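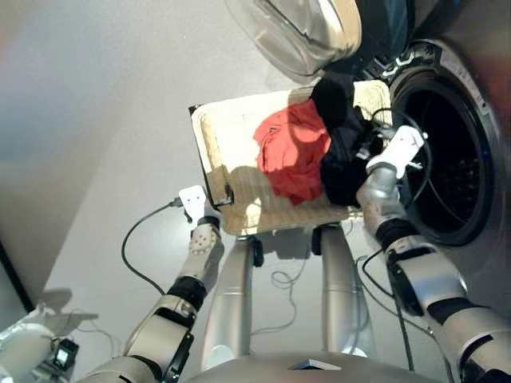

Basket at the washer door, one red item and one black item

Red and black in the same load: how do you sort a very small wash, and how full should the drum be?

Posted by Greer Dalgleish in Laundry and Cleaning
Viewed 1,882 times

I have a front loader and I rarely have enough laundry to make up proper color groups. A typical basket for me is what you see in the photo: a red-orange item, a black item, and nothing else ready to wash. Both are cotton, both were bought this fall, and neither has been washed more than twice.

The care label on the red one says "wash separately" and gives the tub symbol with 30 inside. The black one says "wash with like colors." I take "separately" to mean alone, at least for the first few washes. Running a full cycle for one garment seems wasteful, and the machine also does not like it. With a single heavy item it tries to balance, stops, tries again, and sometimes ends with the item still dripping. The display adds up to 43 minutes to the time when this happens.

Specifics:

Machine: front loader, Hikadden, no separate small-load program. It has Cotton, Synthetics, Delicate, Quick 32 and Rinse + Spin. Quick 32 is a 32-minute cycle, cold or warm.
Detergent: Jornirum liquid, the color version.
Water: moderately hard.

What I want to know:

Can the red and the black go together, cold, without the red changing? I am less concerned about the black.
Is there a minimum weight for a front loader to spin correctly?
Does the way the clothes go in matter? I tip the basket against the door opening and push everything in as one lump.

I have read the manual. It gives a maximum load for each program and no minimum.

MacLeish_R
Marked as helpful

Taking the color issue first. Dye transfer depends on how much loose dye is in the fabric, water temperature, contact time, and how much water there is to dilute the dye. A front loader uses little water, so the dilution is poor. Cold water and a short cycle both help.

Red on black: you will not see it. Black on red: possible, and it shows as a general dulling more than as stains. Black cotton can shed a good deal of dye in the first few washes. The risk is therefore to the red garment, and it comes from the black one.

Test before you combine them. Wet a hidden part of each garment (inside hem is fine) with cold water and one drop of your detergent. Press it between two layers of white paper towel for five minutes with something heavy on top. If the towel stays white, the pair can go in together on cold. If you see a clear mark, wash that item alone and test it again after the next wash. Faint color on the towel is a judgment call. I would wash cold on the short cycle and take everything out as soon as it finishes. Damp fabric left pressed together in the drum is where most of my own transfer problems have come from.

"Wash separately" on a label normally means alone. In practice I follow it until the towel test comes up clean.

On spin: a published minimum is uncommon. The control measures imbalance while the drum turns slowly. One heavy wet item sits on one side with nothing opposite it, so the machine redistributes, retries, and then drops to a lower speed or gives up. Two items of similar weight are better than one. If you have only one, add something of about the same wet weight that does not bleed. I use an old dark bath towel that has been through the wash many times. Do not use a new towel, and do not use a white one with untested black.

Loading: one lump is bad for both washing and balance. Take the items out of the basket one at a time, shake each open, and lay it in loosely. Zippers closed, dark items inside out. Look at the lower part of the rubber door seal before you close up, especially if anything has been hanging over the edge of the opening. A sleeve caught there can leak and can mark the fabric.

For two garments I would run Quick 32, cold, with a reduced dose. If they are visibly soiled, use Synthetics cold instead. Check that its spin speed is suitable for what you have.

etik_home

just get color catcher sheets. I throw one in with every mixed load, Etik ones or whatever is on the shelf. red, black, jeans, all together on cold and nothing has gone wrong so far. I never sort anymore

Tamsin in 4B

Two additions to the first reply.

Catcher sheets pick up dye that is already loose in the water. They do little where two wet fabrics are pressed against each other, so they do not replace the towel test on new clothes.

Dose: most people use far too much liquid on small loads, and too much foam will also upset the spin. Use the lowest line on the cap for two garments. If there is still foam on the glass at the end, run Rinse + Spin once and use less next time.

Alternatively, save darks until you have half a drum. A basket with open sides is better for that than a closed hamper if anything goes in damp.

Comment from Greer Dalgleish

Ran the towel test Wednesday evening. Red: clean. Black: definite gray mark, both at the hem and inside the collar. Washed the black one alone with an old navy towel, Quick 32, cold, lowest line on the cap. It went to full spin on the second try with no added time. The red is waiting for the next load.

Comment from MacLeish_R

Retest the black before you combine them. If it still marks after three more washes, I would keep it with dark items permanently.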